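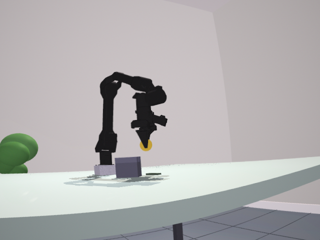
4.2 Litter moisture under thinned and unthinned pine

Litter samples were taken from the two stands at Larno, one thinned nine years before the study and one left alone. Both are ponderosa pine on a south-facing slope, with a light shrub layer and no recent fire. Samples came from the top layer of needles only. The duff below was left in place and is treated separately in Section 4.4.

Each sample was bagged, sealed and weighed the same day, then oven-dried and weighed again. Moisture is given as a share of dry weight throughout. We collected 500 samples in all. Of these, 434 were kept for analysis. The rest were dropped for torn bags, missing labels or too much mineral soil mixed in with the needles. Dropped samples came from both stands and from all parts of the season, and leaving them out did not change the order of the results.

Needles in the thinned stand were drier in the afternoon through most of July. This fits what Heydari and Grgić found at the Irno plots, where more sun and wind reached the ground after thinning. The gap was smaller than we expected and closed almost fully overnight. By early morning the two stands could not be told apart on most sampling days. After rain, the thinned stand took up more water at first, as less was caught in the crowns, and then lost it sooner.

Slope position mattered more than treatment on some days. Samples from the foot of the slope stayed damp longer in both stands - in a few cases long enough to hide any effect of thinning. We had placed the transects to run straight up the slope for this reason, but the lowest points still sit close to a seep that we did not map before the work began. Leaving out those points makes the afternoon difference slightly larger. The values reported here include them.

A drier litter layer does not by itself mean a worse fire. The thinned stand also carries less fuel in total, and its lower branches are well off the ground. Hodžić and Georgiev make the same point in their work on the Dimitriou tract, where flame lengths in thinned blocks stayed short even when the needles were very dry. Our samples say something about how easily a surface fire might start in the afternoon. They say little about how it would spread or how much smoke it would make.

Figure 2. Simulated arm on a white tabletop.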